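Chapter 4
Service charges and the small print of flat living

When I bought my first flat I read the survey twice and the lease not at all. I was 26, I liked the bay window, and I assumed the service charge was a sort of window-cleaning fee. Four months later a letter came asking me for 3,000 pounds towards a new roof. I lived on the ground floor!

I tell this story to every class I teach, because it contains most of what we need for this chapter. My lease said the roof belonged to the whole building, that the whole building paid for it, and that my share was fixed by a table at the back. The top-floor owners paid just the same as I did. Once I'd calmed down (it took a while) I could see the sense in it - they were helping to pay for my drains.

In Chapter 3 we looked at what a leaseholder owns. Now we turn to what a leaseholder owes, and to whom. We'll follow one building through the chapter, a converted textile warehouse called Vurnier House, with 40 flats, a lift that sulks and a managing agent called Alludari. You met its freeholder, Fotemari, at the end of the last chapter. Keep a finger in that page if you can, as I'll be sending you back to it. 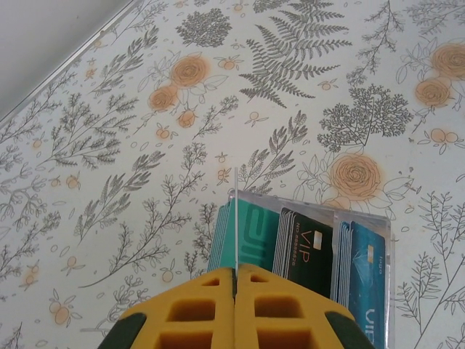 Fig. 4.1 Roses, ferns and berries in a botanical pattern.

Our guide to Vurnier House will be Kamlesh Khurana, who bought flat 2 in March and has been writing to Alludari ever since. His first budget demand asked for 175 pounds a month. He wanted to know what was in it, and so should you. Cleaning, lighting and insurance are easy enough. The reserve fund is where people start to argue, and I've given it a section of its own (4.3).

A word about the law before we begin. The figures and rules in this chapter were checked on July 1, 2024, and leasehold rules do shift, so look up the current position before you advise anybody. I'd also read the Ní Bhriain lease in Appendix B alongside section 4.2. It's long and rather dull in places, but the definitions of 'structure' and 'common parts' are worth the effort, and half the exercises lean on them.

Have a pencil handy for the next bit. We start with Kamlesh's demand, line by line, and the first line is the lift.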